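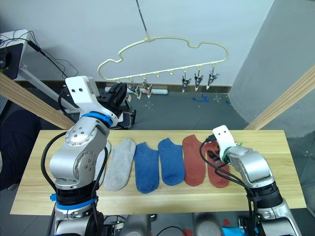 Sock thread, since a few people asked what our club is doing this term. I'm Carolina Prata, second year, and I look after the gripper code for our team. We're called Lekgate. The name came with the room.

The task: take socks off a table and clip them to a hanger, the kind with little spring clips. Two arms. One minute per sock. Pairs have to end up next to each other or you lose half the points.

Everyone thinks the sock is the hard part. For us it was the clip. You have to squeeze it open, keep it open, get the cloth between the jaws and let go without dragging the whole hanger along.

And the hanger swings. It's on one hook, so any touch at all turns it. Ebenezer Asante wrote a wait step that holds the arm still until the swing dies down. It works, but it eats time we don't have.

Training data: we do it by hand, driving both arms ourselves and recording every run. We have 221 good runs so far. The plan says 1,000 by the end of August. I don't think we'll get there.

What counts as a good run: sock in the clip, clip closed, hanger still on the hook. If the sock is crooked we keep it. If the person driving had to start over, we throw it out.
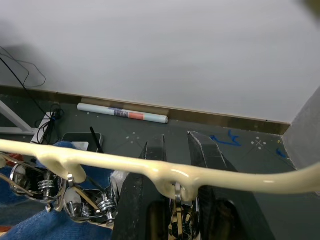
The wrist cameras matter more than I expected. With only the head camera, the arm gets in the way of the clip right when you need to see it. Madhu Sisodia turned the wrist views off for one test and the score dropped by nearly half.

Lighting is the other thing. Shiny metal against a white wall is hard for the model. We tried a lamp from the side and it made things worse, so we're back to the ceiling lights.

Aurora Vieira asked under the last thread why we don't change the clips for bigger ones. The rules say the hanger has to be store-bought and unmodified. Team Stollarer asked the judges the same question and got the same answer.

Next up: 2 more color pairs, then timed runs with the table moved a little each time. Glória Tavares is writing the script that picks the positions so we can't cheat without meaning to.

If you're at another school doing the clip task, tell me how you handle the swing. I'd like to compare numbers before the first round.

Search posts
Search

Recent threads
Wiring notes for the Furkard base
Why we stopped using foam finger pads
Kneževič Cup rules, the short version
Team Lekgate: who does what

Last updated in August, 4:40 p.m.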